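Progress update to the Drenine small grants desk
From Maham Sial, Feb 27, 2023

Hi all, a quick one from me on the folding tables project at Ogbonna! Your 500 dollars went mostly on cloth, and I'm very happy with it – the blue is cheerful, it lies well, and small things show up on it so much better than they did on our old brown covers. We've now got 7 lengths hemmed and 4 more pinned and waiting for the machine to come back from repair.

The blue cloth, spread out for work:

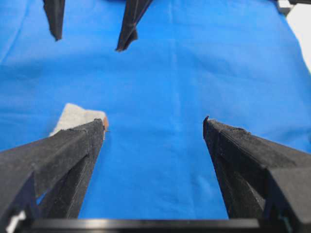
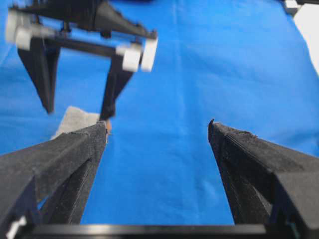
Creases are my main grumble. The bolt came from Masov folded in half (I'd asked for it rolled, twice) and the middle line takes a lot of pressing to shift. I've spent almost 30 dollars on a better iron, which I hope you'll let me move over from the thread budget – we had plenty of thread left from last year.

Still to do: the last of the hems, labels on the corners, and a shelf at Drekby where the covers can lie flat between sessions. I'm waiting to hear back about the shelf and will send the receipts along with the next update.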